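# Die Strafe kam per Einschreiben

Drindosa spielt in der Regionalliga, vor selten mehr als ein paar Hundert Leuten. Im Oktober, beim Heimspiel gegen Vinness, hing am Zaun hinter dem Südtor ein Stück Bettlaken mit einem Satz über den Verbandspräsidenten. Der Satz war unfreundlich, aber nicht strafbar. Nach 22 Minuten unterbrach der Schiedsrichter die Partie, ließ das Laken abnehmen und pfiff wieder an. Vinness gewann mit 3 Toren Unterschied.

Drei Wochen später lag das Schreiben des Sportgerichts in der Geschäftsstelle: 3000 Euro wegen einer »unsportlichen Meinungsäußerung im Stadionbereich«. Für einen Profiklub ist das wenig. In Drindosa bezahlt man davon die Busse für die halbe Rückrunde.

Murali Kulkarni, der den Verein in dem Verfahren vertritt, hat Berufung eingelegt. Er stört sich vor allem am Wort »Stadionbereich«. Der Zaun gehört der Gemeinde, der Fußweg dahinter ebenfalls. Wer dort etwas aufhängt, braucht keine Eintrittskarte. Der Verband sieht das anders: Entscheidend sei, was vom Spielfeld aus zu lesen ist.

Ähnliche Fälle gab es zuletzt öfter. Ağca zahlte für ein Transparent zu den Anstoßzeiten, der Nachbar Tollico kam mit einer Verwarnung davon – für fast denselben Text. Eine Liste, welche Äußerung was kostet, führt der Verband nicht.
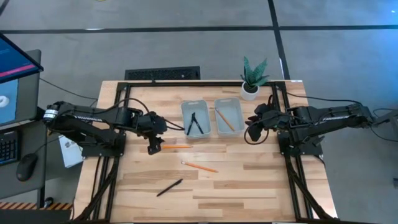
Nesrin Sezer hält die Berufung für einen Fehler. Ein Verein hafte nun einmal für seinen Zaun, auch wenn er ihm nicht gehöre, und die Ordner hätten das Laken vor dem Anpfiff sehen müssen. Das Geld für den Anwalt wäre bei der Jugend besser angelegt.

Die Verhandlung ist für das Frühjahr angesetzt. Zugelassen sind je Seite zwei Zeugen, die Redezeit ist auf 45 Minuten begrenzt. Das Laken liegt bis dahin beim Verband.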